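# Table Crumbs and Spills: my notes on a small cleaning set

Hi! I'm Abenezer Gebru, and this is the README for a little collection of table-wiping pictures and the notes that go with them. It began as a folder called "messes" on my laptop and then people kept asking me for it, so now it has a version number and everything.

Current version: 0.3, last touched November 17, 2023

## What's in the folder

- `pictures/` - tabletops in the middle of being wiped
- `notes.csv` - one row per picture: what kind of mess, what cloth, which surface
- `recipes.md` - the spills I mix up myself (mostly juice, tea and watered-down mustard)
- `old/` - the first batch from February, kept for sentimental reasons. Please don't build anything on it, the labels are a wreck.

The full set is 2000 pictures spread over 68 wiping rounds. A round is one mess and one cleanup, start to finish. Some rounds are short because the mess was small, and a few are long because I got chatty and kept wiping the same corner.

## Why tables?

I like tables! Everybody's gets dirty, and everybody wipes theirs in a slightly different way. My mother goes in circles. I go side to side and then have to chase whatever I pushed off to the far end. My friend at Warkalis (a tiny furniture shop, they lent me two of the tabletops) insists on picking up every crumb by hand before a cloth gets anywhere near it, and watching me skip that step really seemed to hurt him.

The messes come in three sorts in `notes.csv`:

| code | meaning |
|------|---------|
| `dry` | crumbs, bits of snack, sugar, rice |
| `wet` | drops, puddles, splashes |
| `both` | some of each on the same table |

The `both` rounds are my favorites and also the most annoying to clean. If you run the cloth through the liquid first and then go for the snacks, you end up with orange paste. If you go for the snacks first, fine, but then you need somewhere to put them, and your other hand is usually busy holding the table still or just leaning on it.
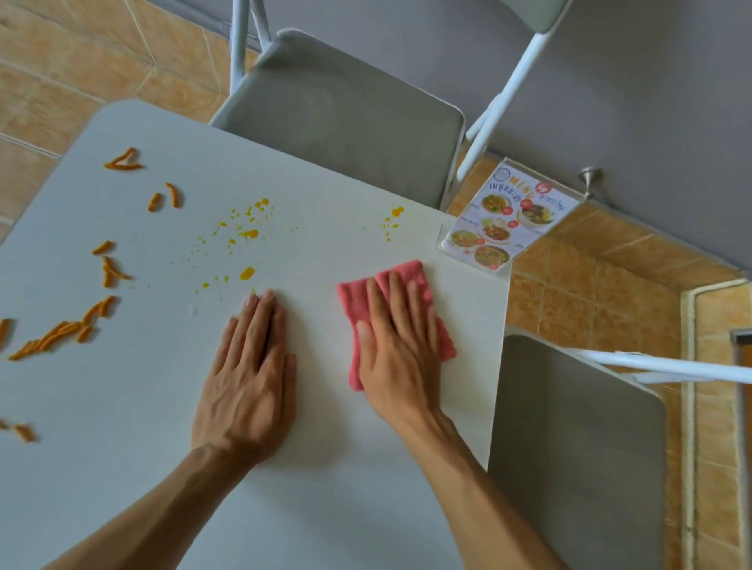 Crunchy snack sticks are the worst of the dry stuff, by the way. The curly ones roll, they hook onto each other, and when you press down on one it breaks into five smaller problems. I've tried the cupped-hand sweep, the folded cloth used like a little shovel, and a sheet of paper held at the rim of the table. Paper wins. I still reach for the cloth first nearly every time, and you'll see that in the notes as `order = cloth_first`.

Yellow liquid on a white table is nice to work with because you can see what you've missed. Clear water on the same white is miserable to label, and I marked 33 pictures as `unsure` for that reason alone. Leave those out if you need clean answers about where the wet spots are.

## Columns you might wonder about

`mess` - see the table up there.

`cloth_color` - plain words only: pink, blue, gray, striped. I used to write things like "salmon" and then couldn't remember what I'd meant by it.

`cloth_fold` - flat, folded or bunched. I judged this by eye. If it's folded but the edges have gone all wavy, I still call it folded.

`hands` - one or two. Two means both hands are on the table or the cloth, even if the second one isn't doing much.

`clean_side` - left, right, neither. My rough call on which part of the table looks better so far. It's a matter of taste and you're welcome to disagree.

## Things I know are wrong

- Rounds 20 and 21 have their cloth colors swapped. I keep forgetting to fix it - sorry!
- The names of the tabletops (`Arkix` and `Prillico`) are just what I called them. They don't tell you anything about what they're made of.
- There are way too many white and off-white tables. I own one brown one and it wobbles.
- No sticky stuff yet. Honey and jam are coming, once I've worked up the courage.

## Using it

Go ahead and use the pictures and notes for whatever you like, including teaching, sorting experiments and arguing with your roommates about who wipes properly. A mention would be lovely. If you republish the set, please keep this file with it, and please don't rename the columns (someone at Tănase did that with 0.2 and I spent a whole evening working out why nothing matched).

If you spot a mislabeled picture, open an issue with the file name and what you think it should say. I go through them on weekends, usually with a snack, which then ends up on the table too.

## To do

- fix the cloth colors (see above, yes, I know)
- split `wet` into drops and puddles
- more dark tabletops
- write down how long each round took
- find a better cloth for tea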